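Triltimgate cabin, walk-through by Leilani Hutchins, Jul 21, 2025

Smoke alarm, hall: OK. Loud enough to scare me silly!
Smoke alarm, loft: chirping – needs a battery before the Doucet family arrives.
Extinguisher: OK, gauge in the green.
Back steps: FAIL. Second tread wobbles, and I wrote that up in January too (grr).
Water heater: OK, no drips.
Lamps and cords: OK, nothing frayed that I could find.
Deck rail: OK, but I'd like it sanded.
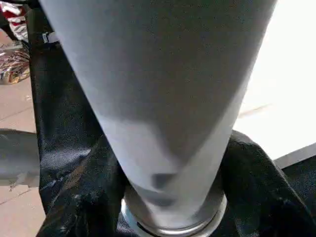
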